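Teppichboden von Flecken befreien

Ein Fleck im Teppichboden lässt sich meistens entfernen, wenn man früh anfängt und wenig Wasser nimmt. Die folgende Anleitung gilt für Kunstfaser. Bei Wolle, Sisal oder Kokos zuerst das Pflegeetikett lesen, Sisal verträgt fast gar keine Feuchtigkeit.

Sie brauchen: weiße Baumwolltücher, lauwarmes Wasser, neutrales Spülmittel, eine Sprühflasche, einen Löffel und einen Staubsauger.

1. Feste Reste mit dem Löffel abheben, immer vom Rand zur Mitte. Flüssigkeit mit einem trockenen Tuch aufnehmen. Drücken, nicht reiben.

2. Das Mittel an einer verdeckten Stelle testen, etwa hinter dem Schrank. 30 Minuten warten. Färbt das Tuch ab, lassen Sie es bleiben und rufen eine Reinigung an.

3. Einen Teelöffel Spülmittel in 50 cl Wasser lösen und dünn aufsprühen. Der Teppichrücken soll trocken bleiben — sonst wellt sich die Ware oder der Kleber löst sich.

4. Nach 2 Minuten mit einem frischen Tuch abtupfen. Wiederholen, bis das Tuch sauber bleibt, dann mit klarem Wasser nachsprühen und wieder tupfen. Seifenreste ziehen Schmutz an.

5. Ein trockenes Tuch auflegen, mit einem Stapel Bücher beschweren und über Nacht liegen lassen. Am Morgen absaugen und den Flor mit der Hand aufrichten.

Rotwein wird genauso behandelt, Salz kann man sich sparen. Kerzenwachs erst mit einem Kühlakku hart werden lassen, dann abbröckeln. Kaugummi ebenso. Bei Tinte hilft manchmal etwas Spiritus auf dem Tuch, aber nur nach dem Test aus Schritt 2.

Druckstellen von Möbeln verschwinden oft, wenn man einen Eiswürfel darauf schmelzen lässt und die Fasern danach mit einer Gabel lockert.
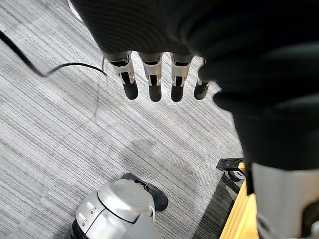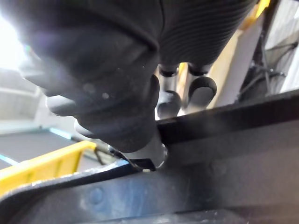 Sketberg, im Oktober

Für Teppichfliesen gilt dasselbe, nur darf noch weniger Wasser an die Fugen kommen. Eine lose verlegte Fliese nimmt man am besten heraus und reinigt sie auf dem Tisch. Vor dem Einlegen 20 Stunden trocknen lassen, Florrichtung beachten.

Rocío Barrera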